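Squeeze tube

A squeeze tube, also called a collapsible tube, is a soft container used to hold and dispense thick liquids and pastes such as glue, toothpaste, ointment, artists' paint and certain foods. It consists of a hollow body closed at one end by a flat fold or seal and narrowing at the other to a shoulder and neck, over which a cap is fitted. Pressure on the body forces the contents out through the neck.

Tubes are made in metal, in plastic and in laminates that combine the two. They range from small containers for a single repair to catering sizes. This article deals mainly with the small tubes in which household and workshop adhesives are sold.

History

The collapsible metal tube came into use in the nineteenth century, first for artists' oil colours, which until then had commonly been kept in pieces of bladder tied with string. The tin tube could be closed again after use and kept the paint workable for much longer. Toothpaste and pharmaceutical ointments followed before the end of the century.

Adhesives were a later addition. Animal and fish glues had mostly been sold dry or in jars, and many needed heating before use. Ready-mixed glues that stayed liquid at room temperature made a small sealed container practical, and by the middle of the twentieth century the tube of glue was an ordinary item in the kitchen drawer, the school cupboard and the repair shop. Lead and tin were gradually replaced by aluminium, and later, for many products, by plastic and laminate.

Construction

The body, or sleeve, is the part that is squeezed. In aluminium tubes it is formed from a small disc of metal, known as a slug, which is pressed into a thin-walled cylinder in one stroke. Laminate sleeves are cut from a printed sheet, rolled and joined along a side seam. Plastic sleeves are usually extruded as a continuous pipe and cut to length.

The shoulder is the sloping part between sleeve and neck. It is stiffer than the sleeve and generally cannot be emptied by squeezing, so that a small amount of product remains in it. The neck carries a screw thread or a plain tapered spout. In many glue tubes the opening is closed by a thin membrane, which the user pierces with a point moulded into the cap or with a pin.

Tubes are filled from the open tail, with the cap already in place. The tail is then closed. Aluminium is folded over two or more times and crimped, while plastic and laminate are sealed with heat. A batch number or expiry date is often stamped into the closed tail.

Behaviour in use

Metal and plastic tubes behave differently when pressed. Aluminium keeps the shape it is given, so a half-used tube stays flattened and draws in very little air. This property is valued for adhesives that cure on contact with air or moisture. Its drawback is that repeated bending in the same place produces creases, and these may in time split.

Plastic springs back after squeezing and takes in air through the neck as it does so. Laminates lie between the two, depending on the thickness of the foil layer.

The usual advice is to press from the tail and to roll or fold the emptied part towards the neck. Pressing in the middle divides the contents and makes the tail harder to empty. In trials carried out at the packaging workshop in Dernonmont, Kobina Amegashie emptied 120 tubes by each method and found that those rolled from the tail consistently held less residue. The same trials noted that tubes gripped close to the shoulder gave the finest control over a thin bead of glue, although the flow was slower.

Labelling

The sleeve offers a long and narrow surface, and printers have adapted to it in various ways. Lettering is commonly run along the length of the tube, so that it must be turned on its side to be read. A band of strong colour near the shoulder may carry the product name or number, leaving the remainder of the body plain or metallic. 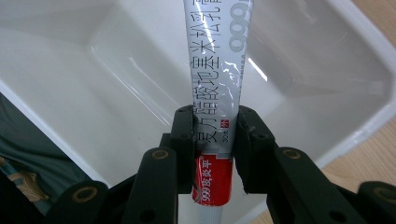

Contents are stated by weight or by volume according to the product and the market. Pastes and thick adhesives are often sold by weight in grams, thinner liquids by volume in millilitres. Where the law requires hazard symbols, first-aid advice and a list of solvents, these are frequently moved to a carton or card, the tube itself being too small to carry them legibly.

Reflective foil finishes are popular but can make small print difficult to read under direct light. The Owusu collection of domestic packaging, which holds 1586 tubes, records almost 400 with lettering that has been partly worn away by handling. Its cataloguers recommend copying the product name and any warnings on to a separate label when a tube is to be kept for a long period.

Storage

Glue tubes should be kept capped, in a cool place and out of the reach of children. Upright storage with the cap at the top helps to prevent the neck from becoming blocked. The thread should be wiped before the cap is replaced. A cap that has stuck may often be loosened by standing the neck in warm water for a few minutes, unless the maker's instructions advise against it. It should not be forced with pliers, which can twist the shoulder away from the sleeve.

Tubes for workshop use are sometimes kept in racks or clipped by the tail to a rail. The Zerkgate repair school uses a rail of this kind above each bench, with the tubes arranged by the material they are intended to join. At Rurkoris, where adhesives are stored in a shared cabinet, opened tubes are marked with the month of first use.

Disposal

Empty aluminium tubes can be recycled in many areas, provided that the cap has been removed and little product remains. Laminate tubes are harder to process, as the bonded layers are difficult to separate, and are often placed with general waste. Tubes that still contain solvent-based adhesive may be classed as hazardous waste and should be taken to a suitable collection point.

See also

Adhesive
Aerosol can
Tube key
Sachet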